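Storage Boxes and Table Care — Common Questions
6 Jul 2024
By the Waltico home goods desk

Which box is best for a desk or table?
We suggest the open one in smoky grey plastic, with a handle cut out of the short end. You can see what is inside without lifting it.
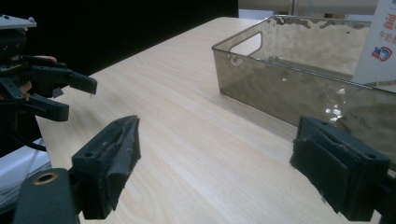 Can I put the box in the dishwasher?
Please wash it by hand, with lukewarm water and a soft cloth. The heat of a dishwasher can change the shape of the walls.

How much weight can I put inside?
The Laltden box holds 3 kilograms. For heavier things, ask us for the Letedmont model — it costs a little more.

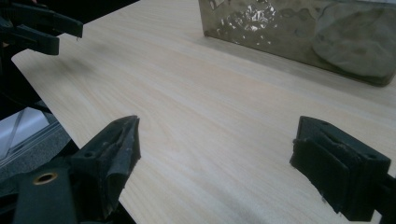

Cleaning the table is simple if you do it often. Use a damp cloth and then a dry one, and do not use any scouring powder. On a pale wooden top with a light gloss like this one, wipe along the fine wavy grain, and look at the shine from the overhead light to find the streaks you have missed. Colour from tea or markers should be wiped away the same day.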